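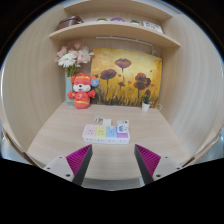 Figure 6.1 Desk alcove with shelf, light strip and propped painting.

Chapter 6
Fitted Desks and Alcoves

6.1 Scope of the chapter

An alcove desk is a work surface enclosed on three sides: by a back panel and by two side panels or walls. It differs from a freestanding desk in that its width is fixed by the enclosure, and in that storage and lighting are normally carried by the enclosure and not by the desk top. This chapter deals with the setting out of such units, the placing of shelves above the work surface, lighting beneath a shelf, and the allowance to be made for objects that the user will keep there. Joints and fixings were treated in Chapter 4 and are referred to only where the load on a shelf affects the choice.

On completing the chapter the reader should be able to measure an alcove that is out of square, prepare a cutting list for a two-shelf unit, position a light strip so that the source is hidden from a seated user, and draw up a schedule of display objects with their heights and depths.

6.2 Terms used

Clear height. The vertical distance from the desk surface to the underside of the lowest shelf, or to the underside of any fitting mounted there, whichever is less.

Return. The side panel of an alcove, measured from the back panel to the front edge.

Shelf run. The length of a shelf between its end supports.

Standing object. Any object that rests on the desk and leans on or stands against the back panel. A painting placed in this way is a standing object; the same painting hung from a fixing is not.

Dead corner. The part of the desk surface next to both the back panel and a return. It is awkward to write on and is commonly given over to a lamp, a vase or a container.

6.3 Clear height and standing objects

The lowest shelf is often set by reference to the user's eye level alone. This is sufficient where the back of the desk is to be kept free. Where standing objects are expected, the tallest of them governs. In Figure 6.1 a painting of poppies stands on the desk in the middle of the alcove, and a pale teal vase of artificial flowers occupies the back-left corner. The flowers spread upward and outward towards the underside of the shelf. An arrangement of this sort should be measured at its widest and highest points with the stems in place. The height of the vase alone is of no use for setting out.

A margin of 80 mm between the highest standing object and the shelf is used throughout the worked examples. It allows the object to be tilted forward and lifted out without touching the light fitting. Where a painting is close to a return, as at the right of the figure, the side margin should also be checked, as it decides whether a hand can reach the edge of the canvas.

6.4 Objects on the lower shelf

Small objects seldom govern the strength of a shelf but they do govern its depth. The lower shelf in the figure carries a brown box with a darker lid, several smaller pieces including a tiny green plant, and a white framed card that leans against the back. A leaning card needs more depth than its thickness suggests, and its foot should be prevented from sliding. A shallow groove or a strip of clear bead is adequate.

6.5 Lighting beneath the shelf

A strip fixed at the back, under the shelf, washes the back panel with light and shows up the surface of anything propped there. A strip fixed behind the front edge lights the writing area more evenly. The choice is taken up in Section 6.9, with reference to the Wurkcombe study unit drawn by Rocío Cortés.

6.6 Measuring the enclosure

Measure the width at the back, at the middle and at the front edge of each return, first at desk level and then at shelf level. Record every reading, and cut the shelf to fit the readings taken at its own level.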